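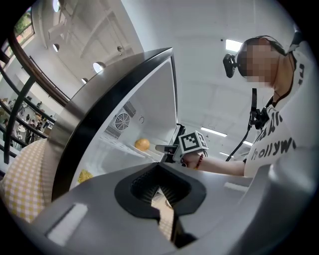 Does the fridge task count towards the club's score if the fruit gets put back on the wrong shelf?
It counts for half. You get full marks only when the fruit goes back on the shelf it came from and the door is shut afterwards.

That was the question Flor started us off with, so I've put it at the top before it gets lost. Minutes are by me (Llinos James), as Eleri did the last three lots and says her hand has dropped off.

Stillthorpe Robotics Club, April meeting, started at 4.15

There: Eluned Phillips (chair), Flor Cabrera, Eleri Wogan, Angharad Skyrme, me. Plus two new first years who came for the biscuits and stayed for most of it, which was lovely!

Last minutes
Agreed, apart from Angharad pointing out I'd spelt Heronness with one n all the way through. Fixed.

Fridge task
We've got 88 good demonstrations so far. Flor went through them over the holidays and threw out 17 where the door swung shut too early or the gripper let go before the fruit had reached the shelf. I moaned a bit, as I think nine of those were mine, but she showed us a couple and fair enough, they were rubbish. The 88 is what's left after the chuck-out.

Long chat about speed. Eleri thinks we're all rushing the reach and then dawdling at the shelf, and the model copies whatever we do. Eluned wants everyone to slow the first bit down and pull the hand straight back out afterwards. We're trying it her way for the next two sessions and then we'll look again.

Round fruit only, or other shapes as well? We went back and forth on this for ages. The Heronness rules just say "a food item", so Angharad reckons they'll spring something awkward on us on the day. I said let's get oranges right first. Left open.

Lei
Lei is what we're calling the training program now (Eluned's pick, she won the vote three to two). Angharad had it running overnight and it got through 2,000 steps before the laptop went to sleep. She's going to change the power settings and start it again from the last save.

Heronness
Entry form is in. Our practice score is 62, up on last month, and most of what we drop is on closing the door. Cluvell are entering too and their door closing is really good, so Flor is going to ask if we can visit and have a nosy.

Money
Still waiting on the refund for the wrong batteries. Eleri to chase it.

To do
Flor: write to Cluvell
Angharad: restart Lei, and please label the saves this time
Eleri: batteries, marker stickers
Eluned: draw up the slots for recording
Me: type this up (done), bring fruit

Any other business
One of the first years asked if she could have a go at recording. Of course she can! Eluned will sit with her for the first ten.

Finished at 5.20. Same time next month, bring your own mug.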